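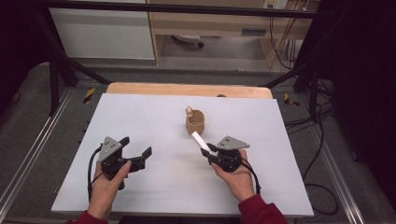
The Dernton Work Board is a white rectangular panel that lies loose on an existing table and gives a plain, light surface for small handwork: sorting, gluing, model painting, repair of minor household items. It is sold by Trivetti in two sizes. The larger size is meant to take over most of a table and leave a strip of the tabletop free at the back, as on the light wooden table with the slightly rounded corners. Against the white, low-contrast items stay easy to find; the tan cup and the small cream-colored figurine beside it both read clearly, and so does the edge of a thin strip held over the board. Tools with trailing cables can be used on it, with the cables led off toward the front.

## Sizes and part numbers

| Model | Width | Depth | Weight |
|---|---|---|---|
| DW-70 | 70 cm | 50 cm | 2 kg |
| DW-89 | 89 cm | 60 cm | 4 kg |

Dimensions are nominal. Measure the table before ordering and allow a free margin along at least one long side. The board must not overhang the tabletop on any side. Overhang puts the load on the rim and voids the warranty.

The DW-70 fits most desks. The DW-89 is a dining table or bench size and ships flat in a single carton.

## Surface

The top face is matte white on both models. It accepts pencil, which comes off with a white vinyl eraser, and masking tape, which should be removed the same day. Water-based glue can be lifted with a plastic scraper once it has set. Solvent glue and spray paint will mark the surface permanently; put down kraft paper first.

The board is not a cutting mat. A craft knife leaves a groove that then catches dirt and cannot be polished out. For cutting, lay a self-healing mat on top – any brand will do, provided it lies flat.

Maximum temperature at the surface is 70 °C. Do not set soldering irons, glue gun tips or hot drinks directly on the board. A cup at room temperature is fine.

## Fitting

1. Clear and wipe the table. Grit under the board will scratch a wooden top.
2. Fix the supplied non-slip pads to the underside, one at each corner, 2 cm in from the edges.
3. Lower the board from the front edge to the back.
4. Press down at each corner. If a corner rocks, add a second pad there.

No clamps or screws are needed. The pads hold on sealed wood, laminate and glass. They hold poorly on oiled wood, where the DW-89 is the better choice on account of its weight.

## Working layout

Zuzana Murín, who wrote the layout notes for the first Dernton catalog, recommends keeping the middle of the board for the piece in hand and the far third for containers. Low, wide containers tip less than tall ones. If a figure or other small upright part has to stay standing during work, set it against the rim of a cup or a similar weight. Strip material and card are best stored off the board and brought on one piece at a time.

For seated work the board surface should be slightly below elbow height. The board adds 4 mm to the height of the table, and most users will not need to adjust the chair.

## Cleaning

- Daily: dry microfiber cloth.
- Weekly: damp cloth, one drop of dish soap, wipe dry.
- Stains: isopropyl alcohol on a cotton pad. Test on a corner first.

Do not use scouring powder, melamine sponges or acetone. All three raise the gloss in patches, and the board then reflects overhead lamps.

## Supplied with the board

- Non-slip pads (one set, plus one spare pad)
- Plastic scraper
- Care card

The Broltis side tray and the Broltis cable clip fit both models and are ordered separately. The clip pushes onto the front edge and takes cables up to 4 mm in diameter. Clips made before January have a narrower jaw and do not fit the DW-89.

## Ordering and returns

Boards are dispatched by Hájek from the Dernton warehouse. Check the carton corners on delivery and note any crushing on the driver's sheet. Questions on sizing go to Danica Kubíček at the trade desk; replacement pads and scrapers are handled by Damián Sepúlveda in spares. Unused boards can be returned in the original carton if the pads have not been fitted.

Page revised 9th May.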